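Snack gift bags, what goes in first?
Clenar Boards > Gifts & Wrapping

plirach_mom
Posted Tuesday, March 2, 2021
Doing snack bags for the neighbors again. Tall narrow paper ones, floral print, blue green pink yellow. Cute but ugh, so narrow. Chips bag ends up sticking out the top every time. Do you put big stuff in first or last??
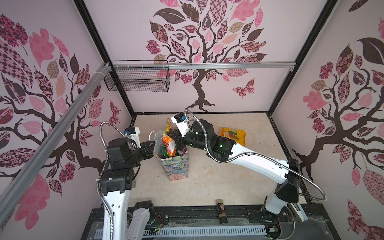 Also I have 13 to do by friday and no tissue paper left. Help

reinholz77
Big stuff last. Flat packets go down the sides, then small things, puffy bag on top. Sticking out is fine, looks full

virnow_b
Disagree. Puffy first or it just flops over when you pick the bag up. Did 2 batches in September, the chips-on-top ones all tipped in the car

reinholz77
then your bottom was too light. Put a jar in

plirach_mom
jar is too heavy for paper, I'd be scared of the handles. Maybe a small one

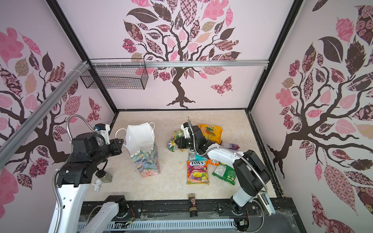 virnow_b
Skip the tissue, get a plain backdrop bag and be done. If you're packing on a table do it against something nice and take the pics there too. That pink wall with the big trees and the patterned leaves would look great behind a floral bag, tho maybe a bit much pattern on pattern. I'd go for it anyway

reinholz77
way too busy. plain wall

plirach_mom
I like busy lol. Ok trying flat stuff first tonite, puffy on top, will report back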